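Search this journal Search Advanced search

4. Surface wear in shared kitchens: the Meroddale survey

Graham Horrocks, Amna Mengal and Endang Mandagi 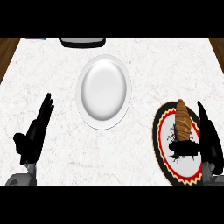 Figure 3. Pale veined tabletop with brown wood beyond its slanted edges.

How often do households reseal a stone worktop once it has been fitted? In the Meroddale sample the usual pattern was once, in the first year, and then not again until a stain had appeared. Tenants resealed less often than owners, and many did not know that the surface had been sealed at all.

4.1 Sample

The survey form went to 2,366 addresses in the Meroddale district. We asked for the type of worktop, its age, the cleaning products in use and any marks that the household had tried to remove. From the replies we chose 300 homes with marble or limestone surfaces for a second form, and 100 of these were visited in person. Visits were made by Kamran Jadoon and Anum Rana, who used the same checklist and were not told what the household had written on the earlier forms.

4.2 Water test

At each visit a measured drop of tap water was placed on the worktop at three points: beside the sink, beside the hob and at the place furthest from both. The drop was left for 7 minutes under a glass cover and then blotted. A darker patch after blotting was recorded as uptake. Where the surface had been cleaned that morning we waited until it was dry to the touch before starting.

Uptake was most common beside the sink. The area near the hob gave mixed results, partly owing to cooking oil, which slows the entry of water and can make an unsealed surface look sealed. We repeated the hob test after wiping with a mild detergent and used the second reading in all the tables.

4.3 Etching and staining

Households used the word "stain" for two kinds of damage. A true stain is colour held in the pores of the stone. An etch is a dull mark left where acid has eaten the polish, and sealing does little to prevent it. Lemon juice, vinegar and descaling spray were the causes named most often. Several respondents had treated etch marks with more descaler, which made them larger.

Veining made the checklist harder to apply. On plain stone the two visitors nearly always agreed on whether a mark was present. On heavily veined stone they agreed less often, and small rust-coloured spots were the main source of dispute. These were settled by looking again under a low side light.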